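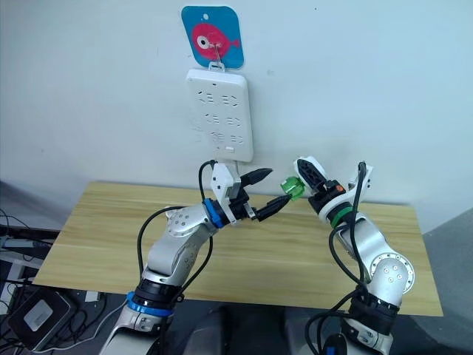

Clondberg cell notebook
21 April 2019

Task for this block: teleoperated demos of the wall socket job. The operator drives both arms from the leader pair, left and right together. Target is 40 clean demos before we train anything.

Spent the first hour on start poses. If both arms start low and close in, the operator has to swing the elbows out before reaching up, and that swing gets recorded every time. Now starting with the wrists already raised. Episodes are shorter and the approach looks more alike from one to the next.

Gripper scaling on the leader side was too quick. Set it to 2 in the Asetus config — feels slow at first but the fingers close without jumping. Threw out the 21 demos made with the old setting. Do not merge them back in.

Still undecided about pauses. I stop before contact to check the wrist view, and the policy may learn to stop there too.
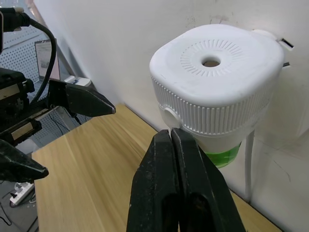 Schwerdtfeger read this over and thinks the pauses should stay in, as long as they come at the same point each time. Trimming them on the Toltstead set made the arms rush the last part.

Leaving them in for now. Next: same start poses, second operator, compare joint traces.

Recent entries
Leader arm drift after warm-up
Toltstead set: what we kept
Notes from January: wrist camera focus

This site uses cookies to keep you signed in. Accept | Settings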